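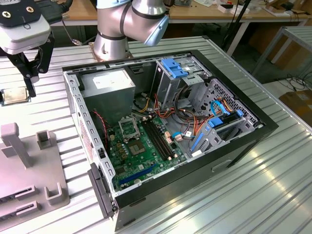 Search articles Type a word Go

Does a Computer Really "Think"? Be Careful Who You Believe

People say a lot of things about computers that sound right until you poke at them. "The computer is the brain." "More memory makes it faster." "It knows what I like." I've been writing for kids for a long while, and I've heard all of these from grown-ups who said them in a very sure voice. A sure voice isn't proof of anything. So let's take a few of these sayings and check how well they hold up.

Saying number one: "A computer is like a brain."

Hmm. A little bit, maybe. Your brain takes in news from your eyes and ears, and it sends out orders to your hands and feet. A computer takes in taps and clicks, and it sends out pictures and sounds. If that's all you mean, fine.

But your brain grew. It changes when you learn to ride a bike. It runs on breakfast. A computer has a part called the processor, or CPU, and what the processor does is follow instructions. Add these two numbers. Is this number bigger than that one? Put the answer over there. It does this terribly fast, billions of steps in a second, and all those tiny dull steps stacked together make a game or a movie.

Is that thinking? Scientists argue about it, and some of them have argued about it for their whole working lives. When somebody tells you the answer is easy, ask them what they mean by "thinking." Then watch their face.

The processor plugs into a holder called a socket, on a big flat board called the motherboard. It doesn't mother anything. It's a board with metal paths in it, and the paths carry signals from one part to another.

Saying number two: "More memory makes it faster."

This one is sold in shops, so be extra careful with it.

Computers have a kind of memory called RAM. Think of it as the top of your desk. If you're doing homework and your desk is tiny, you have to keep getting up to fetch things from the shelf. A bigger desk helps. But suppose you only have one book and one pencil. Would a desk the size of a soccer field make you finish sooner? I don't think it would. You'd still be you, doing fractions.

It's the same with RAM. Too little slows everything down. Enough is enough. After that, the extra mostly sits there.

A reader named Shanti Nishad wrote to me that her cousin bought extra memory for his computer and it was "a hundred times better." I asked how he'd measured it. He hadn't. He had spent his money and he wanted it to be better, and that is a very human thing to want. Next time, he could try timing how long a game takes to open before the change and after it, a few times each, and write the numbers down.

RAM also forgets. Turn off the power and whatever was on that desktop is gone. That's why you save your work to a drive, the part that holds on to things when the power is off.

Saying number three: "The plug in the wall runs the computer."

Partly true! The wall gives electricity, but it's the wrong kind and much too strong for the small parts. In a desktop computer, a metal box called the power supply changes it into something gentler and sends it down colored wires to the parts that need it. The colors are there for people. The electricity doesn't care what color its wire is.

Please don't open a power supply, ever, even one that's been unplugged. Some of its parts can hold a charge after the plug is pulled. I'm doubtful about plenty of rules, but I checked this one and it's a good rule. If you want to see the inside of any computer, ask an adult first and leave the power supply box shut.

Saying number four: "My computer knows what I like."

Kiran Garg, age nine, told me his video website "knows" he loves sharks. I asked him how it found out. He thought about it and said, "I watched 63 shark videos."

There you go. It kept a list. It compared his list with other people's lists and guessed he'd want another shark. It has never been scared of one. And sometimes the guess is silly. Neelam Mathur looked up one song for her grandfather in April, and she was still being offered accordion music in August.

A guess from a list can be useful, and it can also be made to keep you watching when you should be asleep. Who set it up, and what do they get if you stay? That's worth asking about most things with a screen.

Try it yourself

Pick a friend to be the processor. Write instructions for drawing a house, one step on each line. Your friend must do exactly what's written and nothing else. If you write "draw a door" without saying where, the door may end up on the roof.

Most people's first list goes wrong. Mine had 41 steps and I ended up with a chimney in the grass. Fix the list and try again. Fixing lists like that is a big part of what programmers do all day, whatever the movies show you.

And don't take my word for it. Ask one who works with computers, and ask them how they know.

More to read
Do Goldfish Forget Everything?
Is the Five-Second Rule True?
Who Decides What a Planet Is?
Can You Really Fry an Egg on a Sidewalk?
Why Batteries Go Flat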